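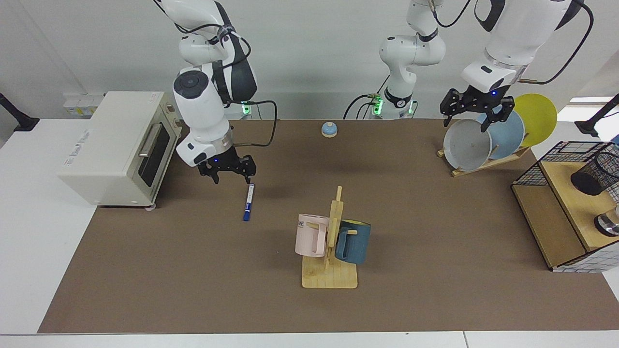
A marker pen with its cap on.

The parish magazine of Dendimham had run a story competition for 14 years, and Maribeth Macaraeg had come second in 11 of them. In the remaining years she had been the judge, and had given second place to people she disliked.

This year the judge was Othmane Naciri, who had moved into the old bakery in May and was said to have been published.

'Published where?' said Maribeth.

'Stotard,' said Jennylyn Layug, weighing out sultanas.

'That's a town.'

'Well, that's where they published him.'

Maribeth went home and wrote 715 words on the death of a lighthouse keeper. She had never met a lighthouse keeper, but she had once been stuck in a lift with a piano tuner and felt the mood was similar. She killed him in the first line, missed him by the second page and brought him back as a gull.

Othmane returned it with a note in blue. He liked the gull. He wondered whether there might be less of the man.

She took the man out. Without him there was no lighthouse to speak of, and without the lighthouse the gull had no reason to be so upset. She gave it a wife. By midnight it was a story about a marriage, and not a happy one, and the wife had begun to talk a good deal like Jennylyn.

The results went up in the porch under a drawing pin. First, Mark Anthony Navarro, for a poem about gravel. Second, Maribeth Macaraeg.

'I didn't know poems were allowed,' said Jennylyn.

'They aren't,' said Maribeth, and read it again from the top, in case it was any good. It was – the third verse especially. She put her glasses away and went to find out who was judging next year.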